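# Mosdale Tabletop Handheld Demonstrations: data card

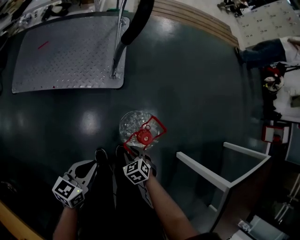

Maintained by the Vídalín manipulation group, Mosdale
Last updated: 24/07/2022

Mosdale Tabletop is a set of short two-handed demonstrations of everyday table tasks. A person holds one gripper in each hand and does the task directly, with no robot arm in the loop. Each gripper carries a white cube with black-and-white fiducial patterns on its faces, and the pose of each hand is recovered from those cubes. The intended use is training and testing policies that will later run on a two-arm robot fitted with matching fingers.

A smaller teleoperated subset, named Dradmont, covers some of the same tasks on a real arm pair. It is described under "Teleoperated subset" and has a different licence.

## Contents

The release holds 62 sessions. A session is one demonstrator, one task family and one table layout, recorded without moving the head camera. Sessions are split into episodes, and an episode is one attempt at one instruction. Sessions vary a lot in length, so please weight by episode or by frame and not by session.

Task families:

- `cup_move`: pick up a cup and put it down at a new place on the table
- `cup_upright`: a cup on its side is set on its base
- `handover`: an object goes from one gripper to the other
- `nest`: one vessel is placed inside another
- `wipe`: a folded cloth is drawn across a patch of the table

The clear glass cups appear only in `cup_move` and `cup_upright`. They were included on purpose. Depth estimates on them are poor and we have not filled them in.

## Folder layout

 mosdale/
 sessions/
 <session_id>/
 meta.json
 head.mp4
 poses.csv
 width.csv
 episodes.json
 calib/
 cubes.json
 head_camera.json
 splits/
 train.txt
 val.txt
 test.txt
 dradmont/

`meta.json` gives the task family, the table layout code and the handedness of the demonstrator. `episodes.json` lists start and end frames, the instruction text and a result label (`done`, `failed`, `abandoned`).

## Recording method

The demonstrator stands at the table and wears the head camera. Both grippers are started from the same trigger, so the three clocks are aligned at the first frame. Drift over a session has been below one video frame in every session we kept.

Before the first episode the demonstrator holds both cubes in view and turns each one slowly through about a quarter turn. This gives the solver several faces of each cube to work with. Frames from this stage are in `head.mp4` but fall outside any episode.

Demonstrators were asked to:

- keep at least one face of each cube towards the camera
- move at the speed they would use for a slow, careful job
- stop for a moment before closing on an object and again after letting go
- leave a dropped object where it fell and end the episode

The pause before closing is visible in the pose traces as a short flat section. If your policy learns to wait there, trim those frames with `tools/trim_pause.py`. The default threshold is 20 frames.

## Pose data

`poses.csv` has one row per video frame and per hand.

- `frame`: integer, counted from zero
- `hand`: `L` or `R`
- `x`, `y`, `z`: metres, in the table frame
- `qw`, `qx`, `qy`, `qz`: unit quaternion, w first
- `faces`: number of cube faces used in the solve
- `ok`: 1 if the solve passed the reprojection check

The table frame is fixed per session. Its origin is the point where the calibration board was placed before recording, and z points up. It is not the same physical point from one session to the next. Anyone training across sessions should use poses relative to the first frame of the episode, or relative to the other hand.

When `faces` is 1 the solve can flip between two orientations. Most flips are caught by the reprojection check and marked `ok = 0`. A few are not. They show up as a sudden large change in rotation with almost no change in position, and are easy to filter.

We do not interpolate over missing rows. Gaps of up to 12 frames can usually be bridged with a spline. Longer gaps mean that the cube was hidden, most often by the other forearm during a handover, and we suggest dropping the episode.

## Gripper width

`width.csv` stores the finger opening in millimetres, read from the gripper itself. It is logged faster than the video and has its own time column. Resample it to the video frames before joining it to the poses. A width of zero means that the fingers touch. Thin objects such as the cloth give readings very close to zero, so do not use width alone to decide whether something is held.

## Table and background

Most sessions use a dark teal-green table with a glossy finish. Reflections move across it as the head moves, and there is often a pale glare spot. We left the lighting as it was. Models trained on crops with strong glare did slightly better on our own test table, but we have not tested this elsewhere.

The room was in normal use. Shelves, tools and other people can be seen past the table edge in many frames. Faces outside the demonstrator's work area are blurred by an automatic pass followed by a manual check. If you find one we missed, send the session ID and frame number and the clip will be withdrawn.

Fixed items on the table were left in place between sessions and are not part of any task. No instruction text refers to them. They do act as obstacles in some layouts, and layout codes ending in `b` mark those cases.

## Splits

The test split uses 12 sessions. No demonstrator in test appears in train. Objects do overlap between the two, with the exception of `nest`, where the test vessels are new. Validation sessions are drawn from the same people as train.

The `failed` episodes are kept in all splits. The loader skips them by default:

 from givia import load
 ds = load("mosdale", split="train", include_failed=False)

Givia is the loader and viewer package used for this release. It needs Python 3.8 or later. The viewer draws both hand poses over the video, which is the quickest way to check a calibration.

## Teleoperated subset

Dradmont contains 46 episodes of `cup_move` and `handover`, recorded by remote control of two arms with a pair of leader handles. The joint angles of both arms are given, along with the commanded values. There are no cube poses in this part. The hand pose comes from forward kinematics and is stored in the base frame of the left arm.

Motion in Dradmont is slower and has more small corrections near contact. Mixing the two sources without a source flag gave us policies that hesitated above the object. Adding a one-bit source input removed most of this.

## Known problems

- In early sessions the left cube was mounted one face round from the drawing. `cubes.json` has a separate entry for these, chosen by the `cube_rev` field in `meta.json`. Ignoring it gives a left hand turned by 90 degrees.
- Motion blur on fast wrist turns lowers the number of detected faces.
- `wipe` has no useful end state. The `done` label there means only that the stroke was finished.
- Instruction texts were typed by hand and contain spelling errors. They are not corrected in this version.
- Left-handed demonstrators are few. Mirroring the data is possible, but the cube patterns must be relabelled first.

## Licence and changes

The handheld sessions may be used and shared for any purpose with credit to the group. Dradmont is for non-commercial research only.

Changes in this version: result labels added to `episodes.json`, the time column in `width.csv` renamed from `t` to `time_s`, and two sessions with a loose right cube removed. Session IDs have not been renumbered. Files from the May version will load, but the old width column name raises a warning.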